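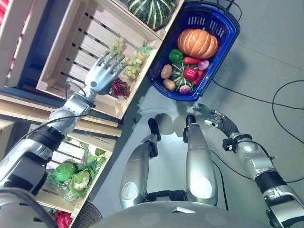 The sceptic in me arrived at Ploto with a list of complaints already written. The firm, which works out of a former tile warehouse, is paid by a grocery chain called Noonan to find out whether a humanoid robot can pick an online order off a produce stand. What it mostly does, at the moment, is collect examples. A person steers the robot through a small job, the whole thing is recorded, and the recordings go into a learning system built by another company, Numico. Then they do it again.

The woman who runs the collecting asked that I leave her name out, as her contract with Noonan is touchy on that point. She has been at it for two years and before that she fixed milking equipment. She speaks quickly and doesn't oversell.

"People come in expecting to see it thinking," she said. "What they see is a grown adult moving a pepper, badly, through a machine that costs more than my house. That's the job. We're making the homework, and somebody else marks it."

I asked how much homework. On a good day, she said, one operator gets through 52 usable recordings. On a bad one it might be 22, and she has learned not to ask why until after lunch. Usable means that the reach, the grasp and the drop into the basket are all there, with no long pause in the middle while the operator scratches an ear.

Pauses are a sore point. The learning system copies what it is given, hesitations included, and an early batch taught it to hover. "It would get to the fruit and just wait there, like it was making up its mind. Visitors loved it. They thought it was being careful. It had picked up a habit from one of our operators, who was waiting for his picture to catch up."

That story bothered me more than it seemed to bother her. If a machine can soak up a lag in the video and have it pass for care, how would anyone know what else it has soaked up?

"You don't, fully," she said. "You test it on things it hasn't seen and you find out some of it. I'd be suspicious of anyone who told you different."

So we talked about the vegetables, which are fake. I had assumed a grocery project would use groceries. The practice basket is stocked with artificial ones, pumpkin and carrot and turnip and so on, and I put it to her that a fake onion has very little to teach anyone about onions. It doesn't bruise, for a start, and its skin doesn't come off in your fingers.

She didn't put up much of a fight. "It's a fair hit. What the fake ones give you is shape, colour and where to put your hand. They give you nothing on squashing. I've told Noonan that in writing." Real produce was tried for a while last October. It went soft under the lights, the look of it changed between morning and afternoon, and the floor had to be mopped. Numico said the changing look was useful. Her operators said the smell was not. The trial was stopped and, so far, it hasn't been started again.

Grapes came up without my asking. A bunch has no single place to hold it, and two operators will go at it in completely different ways, one from the stem and one with the whole hand underneath. Plastic wrap makes it worse, since it shines and shifts. She would like to settle on one method and make everybody use it. Numico wants the variety left in. "They say the system needs to see there's more than one answer. Maybe so. From where I sit it looks like we're teaching it to change its mind halfway."

Who is right? She shrugged. Over 20 training runs have been done on the grape recordings, and the results move up and down without a pattern she trusts. She showed me a chart. I couldn't find a pattern either, though a man from the Numico side had apparently drawn an arrow on it.

Then there is the matter of who does the steering. Ploto gets its operators through Haketti, a labour hire outfit, on short contracts. They wear a headset and gloves, and shoulders give out first. I asked whether they know they are recording the motions of a job that people now hold in Noonan's stores.

"They know. A couple of them used to do that job." She stopped there, and I waited for her to go on. "I don't have a nice answer for you. It's nowhere near good enough to take anybody's shift. Whether that's a comfort depends on how long you plan on working."

Noonan's contract comes up for renewal before winter. It asks for a robot that can fill a basket from a mixed stand without help, and she reckons the current system gets partway through before it needs rescuing. I asked her to put a number on partway — she said she would once she had one she believed.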